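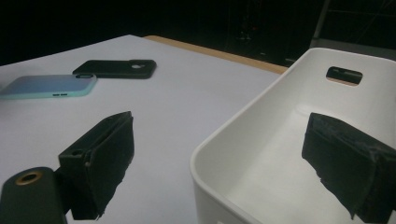

Apr 27, 2023

Phone cases, white table. The teal-blue one stays on its phone for now; the matte black one is the empty from the Donnelly order. Camera cutout on the black is round, so it goes with the Torik sleeves and not in the Prurka tray where I had it listed.

Corner check on the black case: no whitening after 100 flexes. Will take it to 200 tomorrow -- same corner, same hand.

Margareta Rusu wants the white bin kept at the right end of the table so the left stays clear for sorting. Fine by me.

To do: relabel shelf 4, ask Trirnley if the December batch used the same mold. Item 39 on the list still has no case.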